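Search this site Search Enter keywords Go

The Cable Drawer, and Whether It Deserves a System

Posted in September by Bernice Agyeman

I have been told to get my cables under control by a magazine, by my sister-in-law, and by a woman at a yard sale who was selling me more cables at the time. Everyone has a method. The methods all seem to involve buying something first, and that's usually where I get suspicious.

The latest one came from Lamisi Ayaaba, who lent me a paperback called The Jarnero Method with a sticky note on chapter four. Lamisi is a sensible person and I trust her on tomatoes and on tires. So I read chapter four. The claim is that a household loses up to 720 minutes a year to looking for and untangling cords. No source. I went through the notes at the back and there's nothing there either, only a thank-you to the author's running club. Twelve hours! I don't think I spend twelve hours a year looking for anything, and that includes my glasses.

Still, the drawer was bad. It's the one under the microwave and it had gotten to where it opened four inches and stopped, and you had to put your hand in flat and press everything down, like getting a cat into a carrier. I figured I'd give the book a fair try on one kind of cable, the thin black ones, and see if any of it was worth doing.

The first thing it has you do is lay a cable out on a table and let it "rest" before you coil it. You're meant to leave it alone and come back. The idea is that the cable shows you its natural bend. I am skeptical of any object described as wanting something, but I did notice that a thin cord left loose goes into loops of its own. One tall and narrow, one more of an oval. You could call that memory, I suppose. I'd call it having been wound around a charger brick for years. 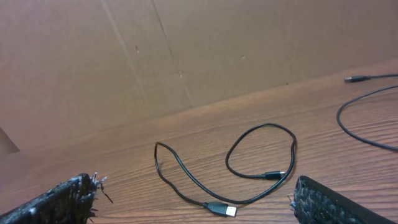

What the book wants you to buy

Chapter five is where the money comes in. You need a set of fabric ties (the book likes a brand called Wiltar), a label maker, and a box with dividers. The ties come in packs of 100. I would like to meet the household that owns 100 cables worth tying. I'd also like to know why they aren't sold in tens, but I think I can guess.

Amrit Penner at work swears by the Wiltar ones and gave me a handful from his own pack, which tells you something about how many he needed. They're fine. They hold. So does the twist tie off a bag of bread, and so does a rubber band until it dries out and snaps and leaves a gummy stripe on the cord. I'll give the fabric ties that much, they don't leave a stripe. I would still not pay for shipping.

The label maker I flatly refused. I tried masking tape folded over into a flag and written on in pen, and I can read every one of them. The book says handwritten labels "invite disorder." My grandmother labeled a whole chest freezer by hand and there was no disorder in that freezer that I ever saw.

The divided box I already owned, more or less. It's a shoebox with the lids of two other shoeboxes cut up and wedged in. It is ugly and it lives in a drawer.

The coiling argument

Now this part I changed my mind on a little, and I don't enjoy it.

I have always wrapped cords around my hand and elbow like my father did with the extension cord for the hedge trimmer. The book says never do this. It wants you to make loose coils on a flat surface, each loop going the way the cable already wants to go (there's that word again), and not pull anything snug. I thought this was fussy. Then I did two cables side by side, one my way and one the book's way, and put them both in the drawer for a couple of weeks.

Mine came out with a twist in it that took some working. The other one just came out. So, fine. That's two cables, and two cables is not a study, and I might have had a sulky one to begin with. But I've been doing it the flat way since.

The surface matters more than you'd think. The kitchen counter at our place is glossy and the coils slid every time I reached for the tape. A wooden table with some grain to it was easier for me. A plain background helps too, if your eyes are like mine. Black cord on a patterned tablecloth is a misery, and I lost the end of one completely and found it by following it along with my thumb.

Wood and pale cardboard, on the other hand, and you can see where everything goes, even with more than one black cable on the table.
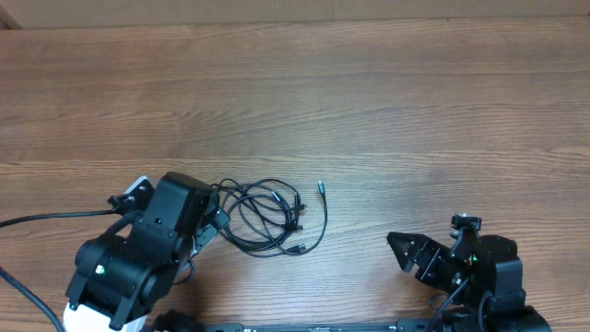 Coiled cables on the wooden tabletop, with the grain running side to side.

What I threw out

The book says to throw out any cable you can't identify in a breath. I think that's reckless. I held on to a fat gray one for years with no notion what it was, and it belonged to the scanner, and the scanner was the only thing that would read my mother's slides. If I'd been following The Jarnero Method I'd have been out a scanner.

My own rule is that the mystery cables go in a paper bag with the month written on it. Mine says September. If I haven't gone digging in it by the next one, it goes to the electronics drop-off at Gurkbridge, where they take cords of any kind, even the ones with a bite out of them. Please don't put them in the curbside recycling. Banafsheh Heydari wrote in after my post on batteries to tell me they wrap around the sorting equipment, and she sounded as if she'd had to deal with it.

I did let go of the duplicates. There were a lot. I kept the newest-looking of each kind plus a spare, and I kept a spare of the spare for the printer, and I don't want to hear about it.

Is it any better?

The drawer opens. I'll say that. It opens all the way and I can see the shoebox and the masking tape flags, and the flashlight turned up at the back. Whether it stays that way I couldn't tell you. I share a house with people who believe a cable is put away once it's out of their hand.

As for the twelve hours, I tried timing myself on the charger for the old camera. It took less than a minute before the big sort-out and less than a minute after. I'm prepared to believe I was faster the second time, but not by anything I could put toward a vacation.

Lamisi gets her book back this week. I left the sticky note on chapter four and put one of my own on chapter five that says "bread ties."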